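25 Nov 2024 — Olvera bench, gripper comparison

Brarkosus fingers against the Arnedell set, same arm, same picture frame. Close force 42 on both, whatever unit the Tovanbridge controller believes in this week. Frame weighs 544 g and has no flat side it likes being held by.

Glossy green slab still on the table. Very handsome, terrible for depth.
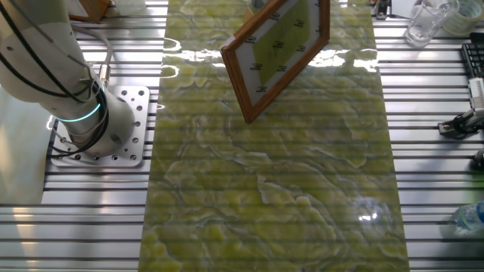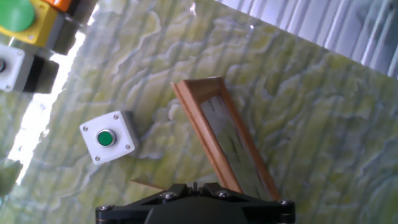
Wooden frame at a tilt both times, fixed view and wrist view.

Open items

Wrist exposure: down a notch, the glare band is eating the left side.
Brarkosus: 6 runs logged, Arnedell still to do.
Log stops at line 1145 again — same as Friday. Blaming the controller until it defends itself.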